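Old office tower, cooler is off - clean the case first or the CPU first?
Forum: Desktop Repair and Refurbishing
9 replies

lakmal_s
Hello everyone. My name is Lakmal Seneviratne and I am doing up a Dell tower for my nephew, who starts high school in February. It came from the office of Begum Removals, where my cousin works, and they were throwing it away. I am not in a hurry but I would like to do it in the correct order.

I laid the tower on its side and took the cooler off. The old paste was like dry chalk. Now the processor is sitting bare in its socket and I am thinking about what comes next. 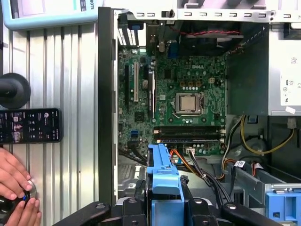
My plan was to leave the processor in the socket, blow out the dust, and then put new paste and the cooler back. My brother-in-law says I must take the processor out and the whole board also, or the job is not worth doing. I am not convinced of this. The machine was working before I opened it, only it was very loud and it switched itself off after around 20 minutes.

Also, which paste? The shop near me has Sandetti in the small tube and Jesta in the bigger one. The Jesta is cheaper per gram but I will use it once only.

grubscrew
Small tube. Paste dries out in the drawer and you'll never find it again anyway.

Leave the CPU where it is. Every time somebody lifts one out for no reason there's a chance of dropping it on the pins, and then you're shopping for a board.

Pia_in_Ballarat
I'd do the dust first and the CPU last. If you clean the top of the processor now and then go at the case with an air can, you're blowing fluff onto a clean surface. Put a bit of masking tape over it while you do the dusty part (low-tack, the painter's sort) and peel it off after.

Take it outside too. I did one in the laundry once and regretted it for a week.

oldmate_77
Don't put tape on a heat spreader. It leaves glue. A folded coffee filter laid over the top is plenty.

Pia_in_Ballarat
Painter's tape leaves next to nothing, and he's going to wipe it with isopropyl afterwards whatever he does. A coffee filter will be in the neighbour's yard after the first squirt of air.

oldmate_77
Then hold it down. We'll have to differ.

lakmal_s
Thank you all. I have bought the Sandetti. For the dust I will use a soft paintbrush together with the air can, because the brush was already in the shed.

Another question. Shall I unplug the cables from the power supply before I brush, or leave them connected? There are many of them and they lie across everything. I am a little afraid that I will not remember where each one goes.

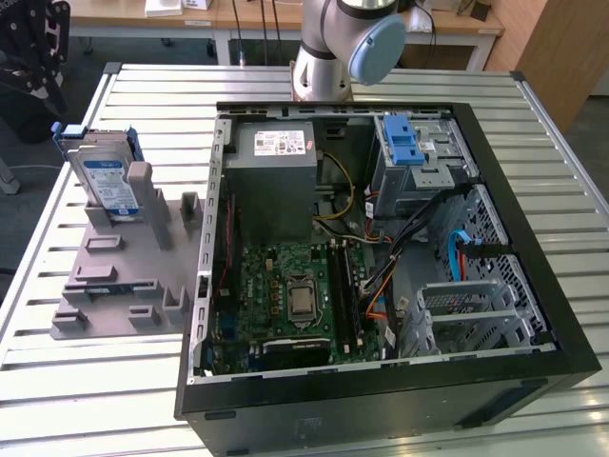 For the drive, I want to put a Pritano SSD in place of the old one. I asked the seller if a small drive will hold firmly in the metal cage and he only answered "should be fine", which did not give me much confidence.

grubscrew
Pull the wall plug, hold the power button in for a few seconds, then leave the internal cables on unless one is really in your way. If you do unplug any, put a strip of tape on each with a number. Write the same number on a bit of paper beside the name of the socket.

An SSD weighs nothing. Get a 2.5 to 3.5 inch adapter bracket, they're a few dollars.

tessellate
Going against the crowd here, I'd take the power supply out. It's usually four screws at the back, and you can't reach the dust behind it otherwise. Machines that turn themselves off are often just choked up in there. Only remove it as a whole unit, don't open it.

And hold the fan blades still with a finger when you use the air. They shouldn't be spun up like that.

lakmal_s
The finger on the fan is a good advice, I did not know it. I think I will take out the power supply as tessellate says, but the board stays in. My brother-in-law can complain at dinner.

How much paste is correct? The leaflet shows a cross, but on this forum I read a thread of more than 100 posts where people were quite angry about the cross.

grubscrew
Pea in the middle.

Pia_in_Ballarat
Cross is fine. Pea is fine. Clean both faces until the cloth comes away white, tighten the cooler screws a bit at a time in a diagonal order, and check that the cooler's fan is plugged back in before you turn it on. I have forgotten that one twice.

lakmal_s
I will do the pea. The bracket for the drive is ordered and I will write again when it has arrived.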